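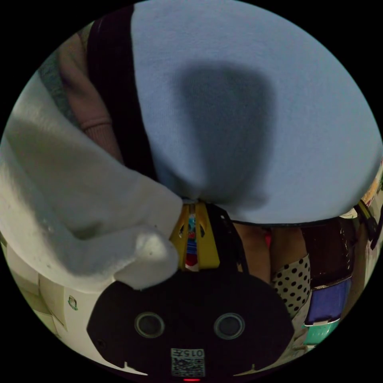 A hand-held gripper with yellow fingers, unit 0157, in use at the student project day.

Report on a visit to the Dhillon Secondary School robotics programme

In February, a delegation from the Cimden District Education Office attended the student project day held by the robotics club at Dhillon Secondary School. The purpose of the visit was to observe how the district's technology grant is being applied at the senior level and to gather information for other schools that have expressed interest in offering a similar programme.

The delegation was received at the main office at 9:30 a.m. and proceeded to the Soltero Wing, where the club meets. Enrolment stands at 15 students from Grades 10 to 12, an increase of three over the previous year. Students work in small teams and keep a shared logbook, which was made available to visitors.

This year's principal project, entitled Senell, concerns the handling of small household and classroom items. Students operate a gripper by hand to demonstrate a task, and the recordings are then used to train a robot arm to carry out the same task. At the time of the visit the club had logged 884 demonstrations, of which 509 had been reviewed and accepted. The remainder were awaiting review or had been set aside owing to incomplete labelling.

Visitors were invited to take part in a recording session. Each session lasts 12 minutes and follows a printed task sheet. The students explained the procedure clearly, including how the fingers should be brought to an object and how each attempt is entered in the logbook. Several members of the delegation found the grip more demanding than expected, particularly with flat or printed items. The team responsible for the fingers also presented its earlier designs – four versions in all – and described the changes made to each.

A second team outlined its work on the review software. The present version requires every recording to be checked by two students, and the team hopes to shorten this step before the spring term. The delegation noted that the written documentation was of a high standard, although the section on equipment storage has yet to be completed.

Discussion over lunch centred on timetabling. The club currently meets after classes, which limits participation by students who travel by bus. The school has asked whether a portion of the work might be recognised for course credit – a matter the district office has agreed to consider.

The delegation thanks the students and staff of Dhillon Secondary School for their hospitality. Schools wishing to arrange a visit may apply through the Cimden District Education Office.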